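Packing Small Things: My Project Report
Intro to Packaging, winter term
Handed in 12th January

So my project is about packing, which my roommate thought was a made-up subject until she saw how much paper I'd filled. The assignment was to pick an everyday job, do it over and over, and write down what makes it easy or annoying. I picked putting small items into small boxes. I got interested in it in August, when I had a summer job in the mail room at Fonseca and spent most of my day fighting with cardboard flaps!

My advisor, Viorica Rusu, told me to keep it small. My first plan had 20 different items in it (glass, cables, candles, you name it) and she crossed out nearly all of them. We ended up with one kind of box, one kind of soft wrap, and a plain table to work on.

The table turned out to matter more than I expected. I wanted a big pale top because you can see right away where everything is. Bright stuff is super easy to find on it. White boxes are harder, and I did lose track of flaps a few times when I was going fast.

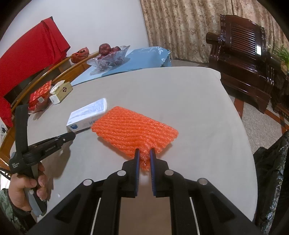 The wrap I got most attached to is the orange foam net. You've probably seen it on fruit. It's light and squishy, and it stretches over odd shapes without any tape. The trouble is the ends. When you pinch the netting together you get a crumpled little tail, and that tail wants to go everywhere except into the box. I tried tucking it under, folding it back over the top and just leaving it alone. Tucking it under was the neatest, but it took me the longest, so for the timed rounds I folded it back.

I did 33 timed rounds spread over 7 evenings. Carolina Abreu from my lab section read the stopwatch and wrote the times down, and she was way stricter than I would have been. If a flap popped up after I let go, the round didn't count as finished and I had to press it down again with the clock still running. Fair enough, but ouch.

We did everything at a family table and not in the lab, and I'm glad about that. Lab benches are cleared off all the time and a home table never is. There's a tissue box, there's a bowl of fruit, somebody's left a gift on it, and you work in the space that's left. I think a packing test should have some of that in it, because that's where people really wrap their presents and returns.

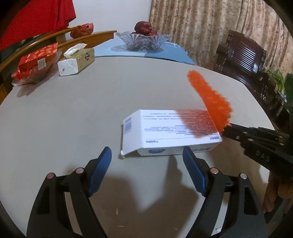 Boxes lying on their side were a whole chapter for me. An end flap that's partly open looks like an invitation, but you need to hold the box still with one hand or it slides away as you push. Standing it up fixes the sliding and then the thing tips over instead. I went back and forth on this (my notes from the third evening are mostly complaints) and finally settled on keeping it flat, long side toward me, with the open end pointing left. I'm right-handed, so a lefty would probably flip that.

If I did it again I'd change 3 things. I'd use a second box size, I'd get someone besides me to do the packing, and I'd write down the tail method for every single round. I forgot to do that on the first evening, so those rounds are in my totals but not in my comparison of folding and tucking.

Thanks to Viorica for the red pen and to Carolina for the stopwatch. My round-by-round times are in the blue folder with the signed cover sheet.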